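Grakusdale Shared Kitchen list
Date: Wed 27 May
Subject: Re: Plastic cups and the stand

On the plastic cups, an earlier message said:

> Are we keeping the colored plastic ones? They end up at the
> back of the cabinet and the stems get scuffed. Also, does
> anyone know if the Rakena stand will hold them, or is it only
> for mugs with handles?

Yes, we're keeping them. The glass ones stay in storage until December. The stand holds the plastic ones too. They have no handles, so they go on by the stem, with the foot on one side of the hook and the bowl on the other.

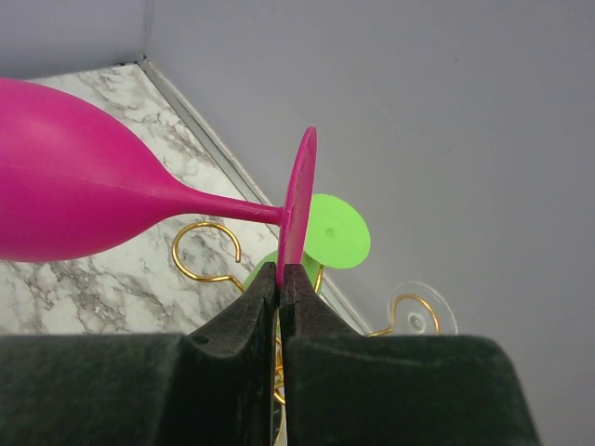

Pink one on its side, with a gold wire hook under the stem.

The foot does show small scuffs. I don't think that matters for everyday use. If one is cracked, throw it out and post here so it can be replaced. Prestix still lists the same kind, item 717, and the Preseo ones are close enough in size.

For the marble-patterned table, please keep the stand toward the back and leave the front clear. Hang the pink and green next to each other on the left, and put the other colors wherever there is a free hook.

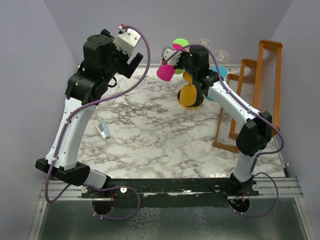 Still open

1. Cabinet 67 needs a new shelf liner before anything goes back in it.
2. The mugs with handles need a place of their own. Reply to the list if you have a spare rack.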